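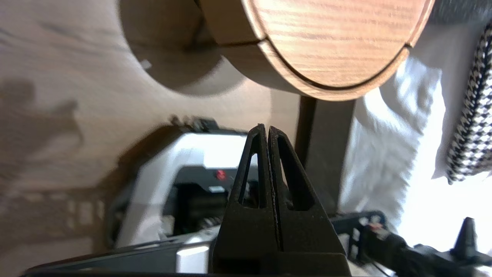

Unit 2: Care of the two-finger gripper and wrist camera

Home | Courses | Handouts | Lab rules | Contact
Print this page | E-mail this page

Flustitz Technical School, Service Robots course
Handout revised 19 Aug 2026

Read this before your first shift on the Dolach cell. The cell is a furnished bedroom corner, and the arm works around the bed and the round bedside table. Most of the faults we log there come from the fingers, the camera mount or the cables. The controller is seldom at fault, so leave it alone until you have been through the checks below.

Terms

Closed position: fingers touching along the inner faces, no object held.
Tip offset: the difference in height between the two fingertips in the closed position.
Home count: the encoder value the controller reports when the fingers are closed. On this unit it should read 2,027.
Reference image: a wrist camera image saved with the fingers closed, used to check the mount.

Before power-up

Walk the work area first. The furniture goes back to its marks after every session, but the small things on it drift, and so do their cords. A coiled cord is the worst thing to leave in reach of a finger. The fingers have long open cutouts, and a loop can slide into one without the force reading changing much. The desk telephone on the bedside table has this kind of cord, running off the back rim and forward again to a tangle at the front of the phone. Gather a tangle like that behind the phone and leave the handset in its place. Check the wall plug by eye only. Pulling on the cable is not part of the inspection.
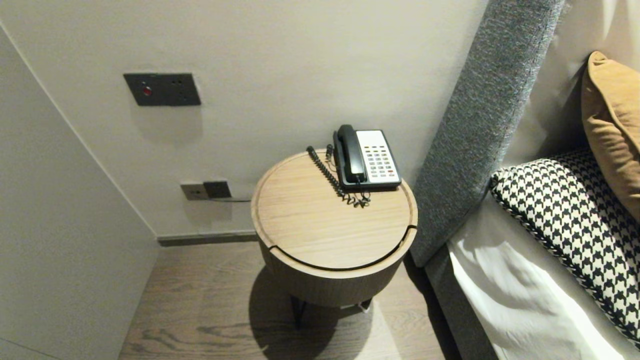 Clearance is set from the furniture as it stands at the start of a shift, with every drawer in the state the task calls for. If a task starts with the drawer shut, shut it. If the task needs it open, the path has to be checked again at low speed, and a phone or cushion near the edge of the planned path should be moved before the check, as its cord or piping will catch before the object itself does. Record the drawer state in the log together with your initials.

Closed-position check

1. Send the arm to the inspection pose, fingers clear of all furniture.
2. Close the gripper at low force and read the home count.
3. Look along the seam in the wrist camera view. The fingers should meet along their length. Write down any gap and where it starts. 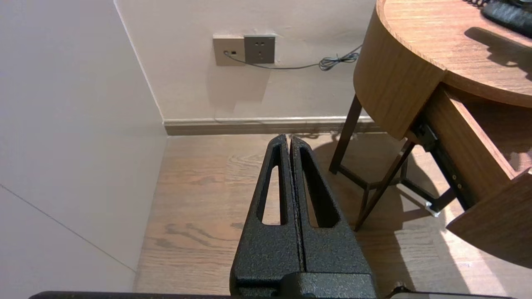 4. Compare the tips. One finger may sit slightly higher than the other with the gripper still usable. Enter the tip offset and compare it with the last entry.
5. Open and close 33 times at normal speed, then read the home count again. If it has moved, stop and go to Finger replacement.
6. Wipe the inner faces with a dry cloth. No solvent on the fingers or on the grip strips.

Finger replacement

Fingers are changed as a pair, even when only one is damaged. Take the arm to the service pose, lock out power and support the gripper by its base. Loosen both fingers before removing either. Fit the new pair, tighten by hand, close the gripper, then tighten fully with the driver from the Erka kit. Closing first lets the faces settle against each other. In IMG-free logs from earlier years you will find the order reversed; do not copy it. Enter the cycle total for the old pair. The last set came off at around 923 cycles with dust packed along the seam.

Camera mount

Save a new reference image after each finger change. The fingers should rise from the bottom of the view with the tips near the middle. A pale wall or a sunlit floor behind them can wash out the edges, so look at the tips at full size. The picture below has both, and the left tip can still be seen to stand a little higher than the right.

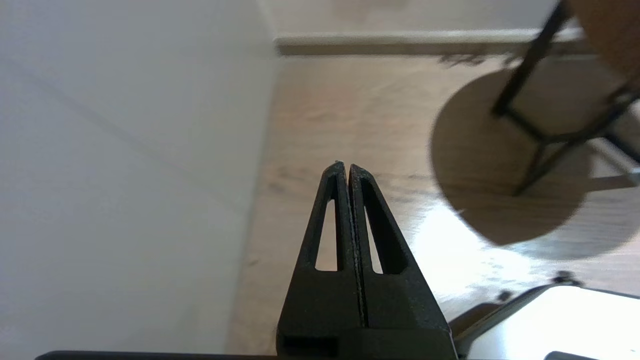 One student wrote in March that the tip offset ought to be measured with a feeler gauge, and that reading it from the camera invites guessing. The point is fair for acceptance work, and the Chow bench has a gauge for it. For the shift check we want to know whether the offset has changed since the last entry, and the camera view is good enough for that. Use the gauge if you and your partner disagree on the reading.

For the next session

Bring your log sheet with steps 1 to 6 filled in. Groups that have not yet done a finger change will do one on the Chow bench before working in the cell.

Print this page | E-mail this page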